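Section 4: Setting up the table, the lamp and the cable basket

By now you've put the table where you want it and checked that it doesn't rock (if it does, go back to Section 3 and sort out the feet first, please). This section covers the lamp, the basket and the one long cable that goes in it. I set up my own corner this way in November and I've changed very little since, apart from the one mistake I own up to in step 6.

What you need

The table from Section 3
A desk lamp with a jointed arm and a weighted base
One basket with slots or ribs in the side, big enough for a coil of cable
The long cable, unplugged at both ends
A soft cloth
Two or three hook-and-loop ties

I use a Brotar lamp and a basket from Alhassan, but please don't go shopping on my account. Any lamp with a solid base will do. If you already have a basket full of clothespins somewhere, tip them out and you're in business!

Placing the lamp

1. Wipe the tabletop with the dry cloth. Grit under a lamp base will scratch a wooden top in no time, and I have the ring to prove it.

2. Stand the lamp at the left-hand end of the table if you're right-handed, or the right-hand end if you're left-handed. Otherwise your hand throws a shadow on whatever you're doing and you'll blame the bulb.

3. Keep the whole base on the wood. No overhang at all, not even a little bit.

4. Loosen the joints one at a time, starting with the lowest. Hold the arm in your other hand while you do it. Raise the arm at a slant, then tighten the joint until it stays put but still moves when you push it.

5. Do the same with the next joint up. Leave the head until last – it's the lightest bit and the easiest to fiddle with later.

Caution: Let the lamp cool before you touch the head. Also, don't force a joint that feels stuck. Back the knob off a full turn and try again.

6. Push gently on the arm from each side. If the base lifts, your arm is stretched out too far for its weight, so fold it back in. My mistake was skipping this step. The lamp went over while I was on the phone with Fadi Kassab, who heard the whole thing.

Note: If your lamp came with a clamp instead of a base, skip steps 3 and 6 and put a scrap of felt between the clamp and the tabletop.

Coiling the cable

7. Lay the cable out along the floor and walk its length, taking out the twists as you go. It's dull, but do it. A cable that goes in twisted comes out in a knot.

8. Hold one plug in your left hand and make loops with your right, each one a bit wider than your palm is long. Keep them loose. Please don't wind the cable around your elbow! I did that for years and ruined a perfectly good extension cord.

9. Give each loop a small roll between finger and thumb so it lies flat against the one before. When it fights you, roll it the other way.

10. Put one tie around the coil if it's going to be stored for a while. If you use the cable every day, leave the ties off and let the basket do the holding.

11. Lower the coil into the basket with both plugs on top. Don't squash it down. A few loops standing up over the rim are fine, and they make it easier to grab.

12. Set the basket on the table beside the lamp, close enough that you can reach both from your chair. Mine lives just to the right of the base.
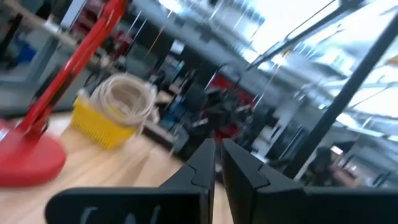
Page last changed: 18 April 2021

A bright yellow basket next to a red lamp isn't everybody's taste, I know, but you can find a white cable in it from the far side of a big room, and that matters more to me than matching. Seidu Odoi has everything in gray and spends half his mornings looking for it.

If your basket keeps sliding, put a square of rubber shelf liner under it. I buy the Saneck kind, which comes in a roll of 30 squares, and one roll has lasted me ages.

Caution: Never run current through a cable while it's still coiled in the basket. Coiled cable can get hot under load. Take all of it out, lay it loose on the floor, then plug it in. The same goes for cable on a reel.

Before you move on

Run through these before you start Section 5:

The lamp stays where you put it when you let go.
The base is fully on the wood.
Both plugs are on top of the coil, where you can see them.
You can roll your office chair in and out without catching a cord. (Do this one sitting down. It feels silly, but the cord you step over nicely on foot is the one that ends up under a caster.)

If something's off

The arm droops after a day or so. Tighten the lowest joint first, then work upward. Usually the top one gets the blame and the bottom one is guilty.

The coil springs open. Your loops are probably too small. Take it out and start again from step 7 with bigger ones.

The basket tips when you pull the cable out. Hold the rim with your free hand, or move up to a wider basket. I've tried putting a weight in the bottom and it mostly got tangled in the loops.

The lamp leaves a mark on the wood. Stick felt pads under the base and check them now and then – they collect grit just like the base does.

Section 5 deals with the shelf above the table and where to put the Plernonum charger.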